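Shelf reaching, or why I spent the winter thinking about pears

19 Feb 2023

So I've been promising a post on the tidy-up work for ages, and Ah-rin keeps asking me when it's coming, and the numbers finally settled down enough that I feel okay putting them in writing. Get a coffee, this one runs long!

Quick catch-up if you're new. Our little project is called Usura, and the question we're poking at is pretty small: when a humanoid has one hand busy holding something, how much worse does it get at everything else? Most of the grasping papers I read assume both hands are free and the robot is standing in front of a nice table. At home I carry stuff all the time. I've got the mail in one hand and I'm digging for keys with the other, and I don't fall over (mostly).

The task we picked is fruit from a shelf into a basket. One hand holds the basket the whole time, the other picks. We teleoperate it first, record the runs, then train a policy on the recordings and let it try for itself. The training set for this round is 1683 demonstrations, and a good chunk of those were driven by Ekkachai Inthanon, who has the steadiest wrists of anyone I've ever met and who also complains the most about the headset.

The part I got wrong for months was the basket. I treated it like dead weight. I figured you lock that arm, subtract the load, and plan for the other arm as if nothing's there. But a basket hanging from a handle swings! Every time the robot leans or shifts its feet the thing starts moving, the hips correct for it, and then the picking hand ends up a little off from where the policy thought it would be. On a big object you'd never notice. A small pear is a different story - you clip it with a fingertip and it rolls to the back of the shelf.

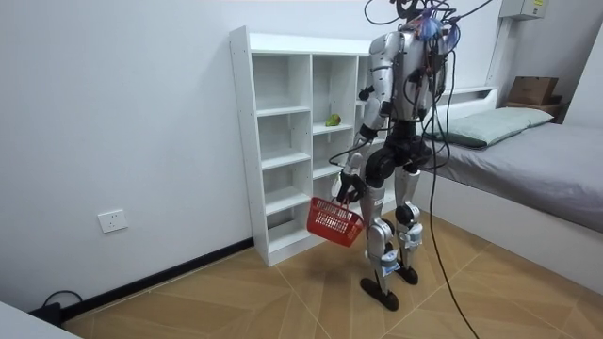
Filed under: whole-body control, home tasks

What changed things was giving the policy a short history of the loaded wrist, meaning the forces and the joint angles from the last little while, and letting it decide when to reach. We didn't add any rule that says "wait for the basket to calm down." It learned to wait anyway. You see it plant its feet, hang there for a beat, and then go. Ah-rin Shin called it "the inhale" and now we all do.

Okay, numbers. We ran 165 trials per version, same shelf, shuffling which compartment the fruit was in. The old locked-arm version completed 81 of them. With the wrist history it completed 132. I made Ekkachai recount those because I didn't believe it. Same answer.

The failures that are left are kind of fun to look at. Low shelves are the worst by far, since the robot has to bend and the basket gets in the way of its own knees. We also had 9 trials where the pick was perfect and then the pear missed the basket on the way down, which hurts to watch every single time. I think that's a camera angle problem, because the robot can't see much of the basket once it's turned toward the shelf, but I haven't tested that yet.

Things I tried that did nothing: a heavier basket in training, a slower arm, and three different ways of weighting the balance term. The slower arm was a real letdown. I was so sure about that one.

Next up is walking with the basket already loaded, and after that I'd like to swap hands halfway through a run, which Ekkachai says is a terrible idea. We'll probably start on it anyway once the new wrist sensors are in. If you've worked on swinging loads with legged robots and have a paper I should read, leave it in the comments, please. I've got a whole train ride to Kamotholm coming up and nothing to read on it.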